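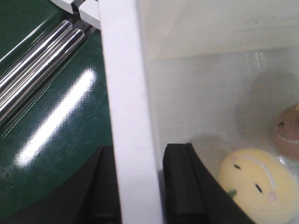
Can I skip the wall test if I only ever pick from the middle of the tote? a reader asked after the last edition of this guide went out. It's a fair question, and we'd still say no, please run it. Soft, round things have a way of rolling toward the side and staying there, and the side of the tote is where one set of fingers starts to feel very different from another. So make yourself comfortable and plan on an afternoon for this section.

Comparing Finger Sets at the Tote Wall

You will need the Skirketti gripper, the short Voria fingers and the long Imhof fingers, a tote, and a few plush toys or other soft items that can take a squeeze. The steps assume that the wrist camera has already been set up and that your Ulevska controller is showing a live picture.

1. Press Stop on the controller and wait for the arm to settle. Fit the Voria fingers and tighten the screws by hand, then give each one a last quarter turn with the small key.

2. Take everything out of the tote and set it in its working position. Push gently on each side of the rim. If the tote slides or rocks, fix that before going any further.
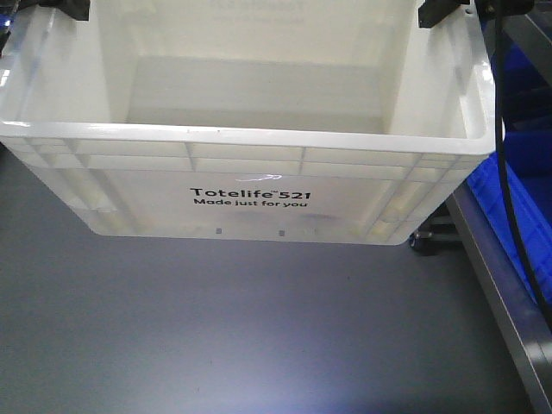 Figure 2. Totelife 521 tote, empty, with brackets at the far rim.

3. Open Tools, then Finger Check, and teach the height of the rim. Bring the arm down at the slowest speed and stop while you still have a clear gap – you can always creep a little closer later on.

4. Teach the wall grip. One finger goes inside the tote and the other outside, with the wall between them. Watch the wrist camera picture as you go down, and remember that a wall close to the lens may look soft even when your focus is perfectly fine for the items behind it.

5. Close to a force of 12 on the controller's scale, hold, and open again. Save the result under the name of the finger set.

6. Place the soft items against the wall and run 14 picks. Write down every miss, including the ones that "almost" worked (we know how tempting it is to be generous with those).

7. Fit the Imhof fingers and repeat steps 3 to 6. The rim height has to be taught again because the fingers are longer.

CAUTION: Keep your hands out of the tote and away from the rim whenever the arm is enabled. A finger coming down outside the wall is easy to overlook when you are watching the one inside.

Note: Changing fingers takes around 4 minutes once you've had some practice. The first change will be slower, and that's all right.

Note: If the two results differ by fewer than 3 misses, run the whole set again with the items in new positions before choosing. Keep both saved files, as you will load them again when you set the grip force.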